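2024年8月25日 記録番号2374

ダメモフの寝室。洗濯物の仕分けとベッドまわりの片付け手順を見直す。前回の手順書は、かごを椅子に載せる前提で書いてあったので、今の部屋の配置に合わせて書き直すのが今日の分。

かごは編みかごを床に直置きにした。位置はベッドの側面のそば、ラグの上。掛け布団の上に服を広げ、白いものと濃色のものを分けてから、白いものをかごに移す。布団の上は広く使えて楽だが、端に近いところへ置いた服は滑りやすい。山は端から前腕一本ぶん内側に作る、と手順書に追記する。

かごに白い布を入れるときは畳まない。畳んで入れたほうが量は入るものの、あとで洗濯機の前で広げ直すことになり、二度手間になる。
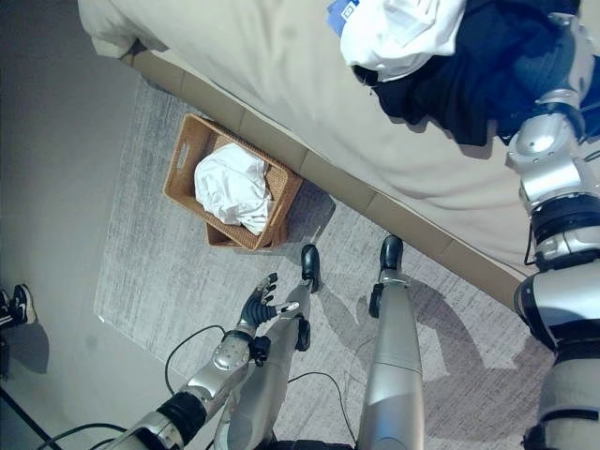
## 白物と濃色の分け方

ベッドに出した時点では、白い服と濃色の服が重なっている。前は山を崩して全部広げてから分けていた。今日は上にあるものから一枚ずつ持ち上げて確認するやり方にした。広げる場所が少なくて済む。

覚え書き:

- シャツは肩か襟を持つ。裾を持つと袖が下の服に絡む。
- 持ち上げたら、ひと呼吸おいてから横に移す。
- 濃色の服は最後までベッドに残す。白物を全部かごに入れてから、別の袋へ。
- 青いタグは外さない。照合は仕分けが終わってから台帳で行う。

青いタグの件は前から揉めている。タグが服の下に隠れると探すのに時間がかかるので、シャツを置くときにタグが外側に出るようにしたい。ただ、そこまで気にしていると一枚ごとの手が遅くなる。今日は成り行きに任せた。

枕は三つともヘッドボード側に立てかけたままにした。模様入りの小さい枕だけは別の場所によけておく案もあったが、作業するのはベッドの中央から足元寄りなので邪魔にならない。ナイトテーブルのランプも動かしていない。

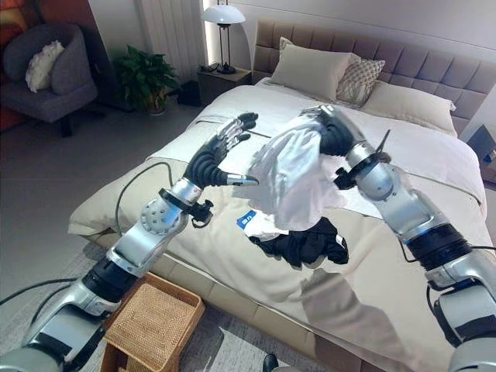

ベレニス・ウエルタからは、仕分けをベッドの上でやるなら掛け布団カバーの洗濯周期も一緒に決めておくべきだ、との意見。洗う前の服を載せるのだから、いまの周期では長い。専用の敷き布を一枚かけ、その上で分ければカバーは今の周期のままでいいはず、とも書いてきた。

敷き布は試す価値がある。棚にフラリアの綿布が2枚あるので、大きいほうを使う。色は生成りで、白物を置くと見分けにくいかもしれない。濃い色の布のほうがいいのか、それだと今度は濃色の服が紛れるのか、やってみないと決められない。

## かご

使っているのはイルカの角型。持ち手穴があるので、片手でもベッド際から引き出せる。縁の白い小さなラベルは付けたままにしてある。前に一度、洗い場で同じ形のかごと取り違えたことがあり、置き場をラベルで見分けているため。

かごの向きを何度か変えてみた。長辺をベッドにぴったり沿わせるより、少し斜めのほうが入れやすい。手順書には「ベッド側面のそば、ラグの上」とだけ書き、角度までは指定しない。

始める前に、かごの底に靴下などが残っていないか見ること。先週は台帳と数が合わず、調べたら前の回の靴下が残っていた。空のかごをベッド脇に置き、服の山ができてから白物を取りはじめる。

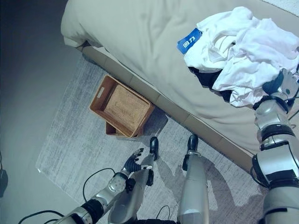
順番を逆にして、服を出してからかごを取りに行くと、戻るまで山が放置になる。小さいことだが、そのあいだに別の人が洗濯物を足してしまい、数が狂ったことがある。かごが先、服が後。手順書の1行目に入れた。

## 残り

- 敷き布ありで6回やり、かご一杯ぶんの所要時間を取る。
- 台帳の118番のシャツ、襟の汚れは下洗いに回す。
- リュビツァ・ヤネフスキに新しい手順書を渡す。旧版は引き上げる。
- ラグの端がめくれていないか、作業前に足で確かめる。
- 濃色用の袋の置き場は未定。今はドアの裏に掛けている。

ヤネフスキの洗い場が使えるのは午前だけなので、敷き布の試しは午後に寝室で仕分けまでやり、洗いは翌朝に回す。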